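March 18, 2018

Okay, diary, I've been bad. No entry since before the cold snap, and I have a tea stain on this notebook that's older than my last paragraph. So, catching up, with tea (new cup). 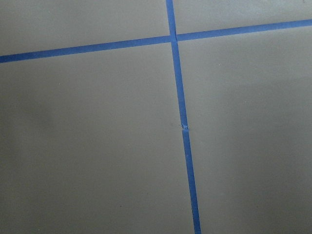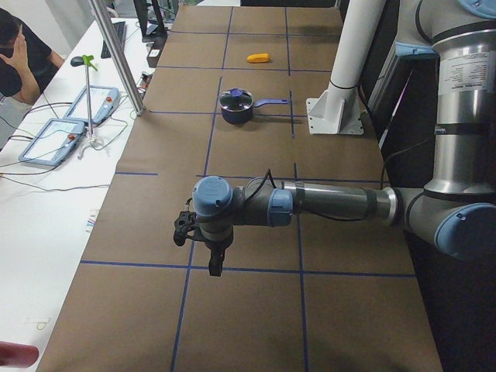 Blue tape.

2 min read

The big news is that I've started on Grandma's quilt again! The one she left half done, with the squares in a Veken shoebox and no pattern at all, just a note in pencil that says "82 more, ask Etelka." Well, I finally asked Etelka. Etelka Magyar is ninety-something and hung up on me twice before she figured out who I was, and then she talked for an hour. It was supposed to be a wedding quilt for my mother. My mother got married in July and it was too hot to sew, so that was that.

Anyway I drove out to Clurside for fabric and the shop wanted $200 for what I'd picked. Put most of it back. Kept the yellow, which I love, and a green I'm already unsure about (it looked better under their lights). Oanh says green is fine and I should quit fussing. She's coming over to help me cut, if her back lets her.

Sewed 3 squares tonight and ripped one out. My corners won't meet. Grandma's all meet, every single one, and she did hers by hand with the radio going.

Taner called about the car, it's the alternator. Need to call him back before noon. Also buy needles, and milk.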